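4th December
Notebook, hand cell – entered by the Clevier bench

Spent most of today on the Nullard hand, which has been getting lazy on closing since before the last demo block. I finally pulled the log this morning and it's at 3,000 cycles since the May rebuild, so it was due a proper going-over anyway and I'd been putting it off (the Jardine order ate all of last month, you all know the story).

Started with the dull stuff. Cell off, key out, air bled, arm parked in the service pose. If you haven't used the service pose yet, it's the last entry on the pendant list, under the two old Cikolell ones that I still haven't deleted. Please don't run the Cikolell ones! They were taught before we moved the base and they'll drive the wrist straight at the guard.

Wiped the whole hand down with a barely damp cloth, then went over the joint screws by hand. Two were a touch loose, both on the thumb side. I snugged them up and put a paint dot on each one so we can tell at a glance next time whether they've crept. No threadlock for now, I want to see if they move first.

Then power back on and a slow jog of each finger on its own, open to closed and back, at the lowest speed the pendant will give. Index was fine. Middle was fine. Thumb had a little hitch partway through the bend that I could feel better than I could see – put a fingertip on the knuckle housing with the drives off and move it by hand, and you'll get it right away.

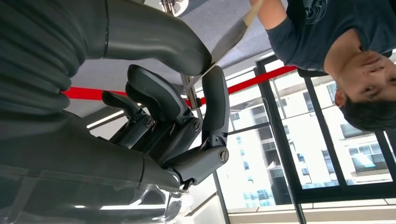 Hand and wrist during the check, fingers part open, wrist camera view.

Anyway, the hitch. My first guess was the cable, so I re-routed it with a bit more slack at the wrist and ran the thumb again. Same thing. Second guess was the zero, and that was closer: the thumb was homing 2 degrees off where the sheet says it should be. Re-homed it, saved, power cycled, checked it again after lunch and it had held. The hitch is much smaller now but I wouldn't call it gone. I think there's some wear in the knuckle bushing and we'll be swapping it sooner or later.

Grip test with the foam blocks after that. 105 picks, 2 drops, both on the narrow block and both near the end of the run. Motor temps looked normal all the way through. I'd like to see that same run with the old zero for comparison but I'm not putting it back just to find out.

To do, in no special order:
– order a thumb bushing kit (get a spare while we're at it)
– look at the paint dots after the next long run
– delete the Cikolell poses, for real this time
– update the homing sheet on the cabinet door, the print is so faded that I had to read it with a flashlight

Left the cell powered down with the key in the drawer.

Last updated: same day, after the grip test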